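Widico Shared Workrooms
Power strip and extension cord check - Hiltarcombe building
Date of check: March 5, 2025
Sheet 472

Applies to all strips and cords on tables, under desks and behind cabinets. Built-in wall outlets are on a separate sheet. Mark each line OK, FIX or N/A and write a comment for anything that is not a plain OK.

Before starting
Tell people in the room that the power will go off at their table. OK
Switch off and unplug each strip at the wall before handling it. OK
Last sheet on hand. OK - two items carried over, see end.

Housing
1. No cracks, chips or missing screws. OK
2. No yellowing, browning or soft spots near the sockets. OK
3. No rattle when the strip is tilted. FIX - one strip in the Gullora room rattles. Taken out of use and tagged.
4. Top face clean, nothing spilled or stuck to it. OK - label glue wiped off one strip with a dry cloth.

Sockets
5. Slots clear of dust and bits of metal. FIX - staple found in a slot in the copy corner. Removed with the strip unplugged. The stapler has been moved to the other shelf.
6. Plugs go in firmly and do not sag. OK
7. Three-prong plugs are in three-prong sockets, no adapters with the ground pin cut off. OK

Switches
8. Each switch moves cleanly and stays where it is put. OK
9. On strips with a separate switch for each group of sockets, every switch tested by itself with the test lamp. OK - this takes longer but one switch can fail while the others still work. 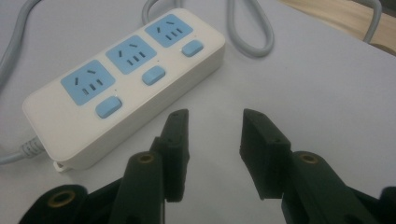 10. Indicator lights, where fitted, come on with the switch. FIX - one light out in the Chauke room. The sockets still work. Replace by April.

Cords
11. Sleeve where the cord meets the housing is in place and not split. OK
12. Full length of cord run through the hand, no cuts, flat spots or tape repairs. FIX - flat spot on the cord by the file cabinet, where a caster has been sitting on it. Strip thrown out, cord cut first so it is not picked up again.
13. Cords not run under rugs or through doorways. OK
14. Extra cord laid in wide loops and not wound tight. OK - two bundles undone and laid out again.

Use
15. Each strip plugged straight into the wall. FIX - a strip was plugged into another strip under the window table. Separated. That table needs a longer cord or has to move.
16. No heaters, kettles or coffee makers on a strip. OK
17. Total load under the rating printed on the strip. OK

Carried over from last sheet
Outlet cover behind the printer - done.
Spare strips for the supply closet - still not here. Order 1847, asked again.

Next check in April. Start with the Gullora room, which has the oldest strips, and bring spare tags.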